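Vekell Repair Library: Progress Report to the Aketti Fund
2026-04-23

Dear friends at the fund,

We're past the halfway mark of the grant and there is a lot to tell you! When we wrote to you in November we had a signed lease, a leaking roof and a long list of people who wanted to know when we'd open. The roof is fixed, the doors are open three evenings a week, and the list has turned into a membership.

Membership

We hoped for 200 members by the end of the second year and we already have 300. Most live in Vekell itself, but a good number come over from Ramalho on the bus, which we hadn't planned for at all. They heard about us through the school newsletter there. We've moved our closing time back by half an hour so they can catch the last bus home, and the Ramalho library has offered us a shelf by its front desk where people can drop off small items with a tag. We'd like to try that over the summer.

What people bring in

Lamps, still, more than anything. After lamps it's toasters, fans, radios, hair dryers and sewing machines. The sewing machines have been the happy surprise of the year. Many of them have sat in a closet since a parent or grandparent stopped using them, and quite often all they need is cleaning, oil and a new belt. We've started a sewing table on the second evening of the week, and it fills up before the kettle has boiled.

We're getting better at telling people early when something isn't worth the parts. Small kitchen appliances with glued housings are the hardest. We now keep a notebook of makes and models that can be opened without breaking them, and members have begun to look through it before they buy something new (which we love).
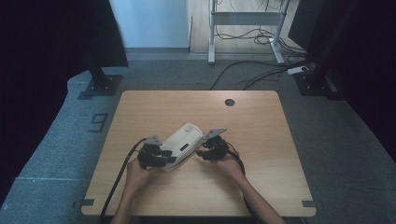 The classes have grown too. The beginner course runs for 8 weeks and covers plugs, fuses, switches, simple motors and how to use a meter safely. Two rounds are finished and the third is full. After the first round several people asked for more time on soldering, so we dropped the session on batteries down to half an evening and gave the rest to soldering practice. Everybody seems happier, including the teachers.

Tools and parts

The parts wall is finished. It has 80 labeled drawers, and the sorting took far longer than we'd guessed. Screws alone ate up most of a weekend. The bench supplies you paid for are in daily use, and so is the big magnifier lamp. We have not yet bought the second extractor fan. The price went up over the winter and we're waiting on a quote from a shop in Nirkunlow that does reconditioned ones.

Money

Spending is on track apart from heating, which ran over in the cold months. We covered the gap from class fees, so no grant money was moved between lines. The fan money is still set aside in full. The spending sheet is attached with receipts.

Coming up

The tag shelf in Ramalho is first. We also want to hold an open day in Nirkunlow, where the community hall has offered us the main room without charge. If it goes well we'd like to talk with you about a monthly visit there. We'd be so glad if one of you could come along to the open day, and please bring a lamp!

With warm thanks,
The Vekell Repair Library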